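Workshop notebook – Ludden bench, glaze and clay
Sun 7 October

Came in on a Sunday to unload the small kiln, which tells you what sort of week it has been. Cone pack in the top shelf down flat, cone pack in the bottom shelf standing to attention like it had never been introduced to heat. Same firing, same kiln, same program. The controller reports a flawless run. The controller always reports a flawless run.

Batch was the Navstead ash glaze, third revision. Mixed 2000 g dry, sieved through the 80 mesh twice, left overnight with the lid on. Tetsuya had written "DO NOT STIR" on the bucket in September and has no memory of why. I stirred it.

Recipe as used (the whiteboard version is wrong, somebody leaned on it):
wood ash, washed, 38 percent
the rest feldspar, clay and silica as on the card in the tin
bentonite as usual, added dry, which I know, I know

Washed the ash less than last time. Last time I washed it until the water ran clear and got a glaze with all the personality of a dinner napkin. My theory is that the soluble stuff was doing the interesting work and I sent it down the drain, through the trap, where the trap is now presumably very interesting.

Results, top shelf: runny. Two test tiles are now one test tile. The Wuisan stoneware took it best, some real green in the pooling and a nice break to brown on the rims. The porcelain tile went gray and sulked. One bowl glued itself to the shelf and came off with a piece of shelf attached, so it now has a foot ring nobody designed.

Results, bottom shelf: dry, pale, rough under the thumb. Underfired. Put the good half of the top shelf and the bad half of the bottom shelf together and you'd have a textbook illustration, which is not what the customer ordered.

Things I checked afterward:
Elements – bottom one reads high on the meter. Old, tired, not dead. Same could be said.
Thermocouple – sits level with the top shelf, so of course the kiln believes everything is fine. It is only ever asked about the nice part of town.
Shelf spacing – tight at the bottom. My doing. I wanted to fit the Grarnadach plates in and they did fit, in the sense that the lid closed.

Shelf wash: flaking again where it went on thick. Scraped it back outside, with the mask, in the wind, facing the wrong way. Two thin coats next time. I have written this in the notebook before and look forward to writing it again.

Viera's pink liner glaze came through on the middle shelf without pinholes. She fires it slower than the rest of us and has been quietly right about this all year. For the record, her slow cool: hold at the top, drop at the normal rate, then crawl once it gets under 1000 until she loses interest. I'd like a number in place of "loses interest" but she says it varies with what's on the radio.

Also noted: the gram scale drifts when the door is open. Tared it, weighed a coin, shut the door, weighed the coin, got a different coin. Any batch weighed on a warm afternoon is now under suspicion, including possibly this one. Moved it to the shelf behind the sink, away from the draft and closer to the splashing.

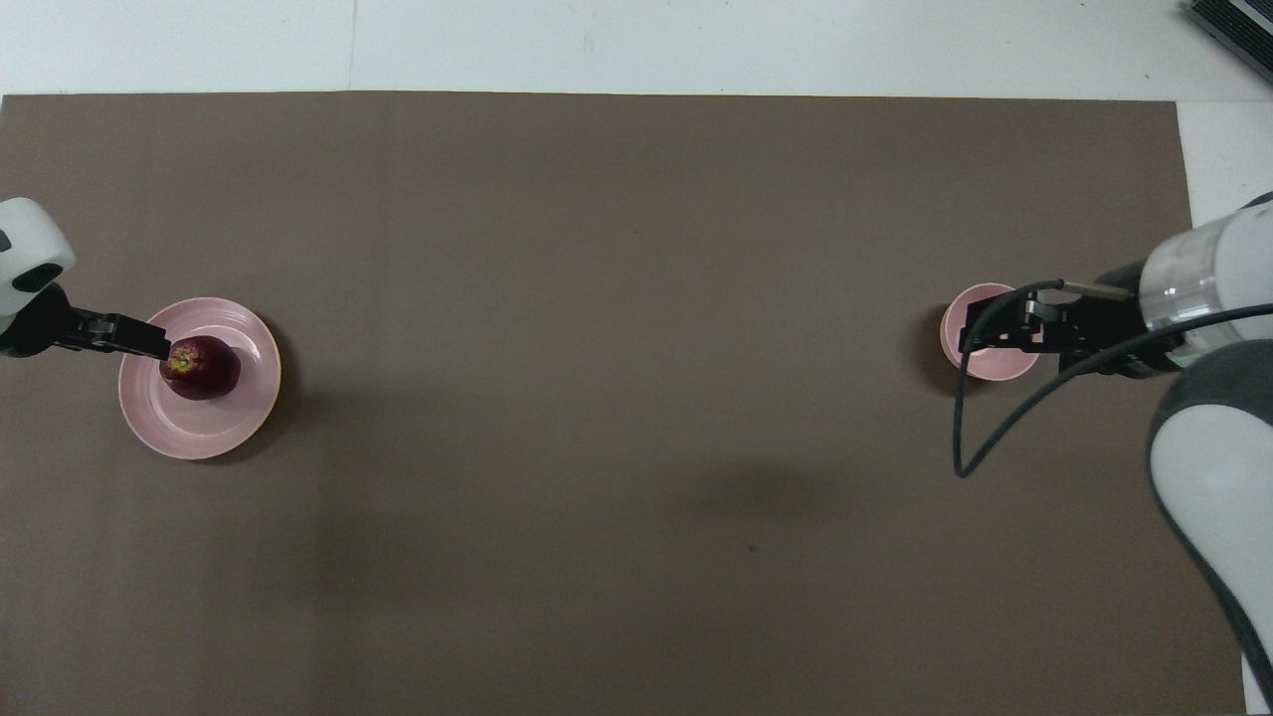 Guðlaug read all this over my shoulder and wants it written down that the bottom element has been reading high since before the summer, that she said so then, and that moving the thermocouple will only make the kiln honest, not even. Her vote is to replace the element first, leave the recipe alone, and fire the same glaze again before anybody gets creative with the ash. She added that the lid closing is not a loading plan.

Fine. So, in that order:
New bottom element. Etenesh has the supplier's login, or had it.
Cone packs on all shelves, including the one I think I don't need.
Same bucket of glaze, same washing, no improvements. I will sit on my hands.
Grarnadach plates go in the big kiln and can wait their turn.
Tülin wants the fused test tile for her windowsill. Given.

Shelf with the bite out of it is leaning by the back door. Grind it, wash it, use it for tests only. Kiln vent is still on a timer, so don't panic when it starts up by itself.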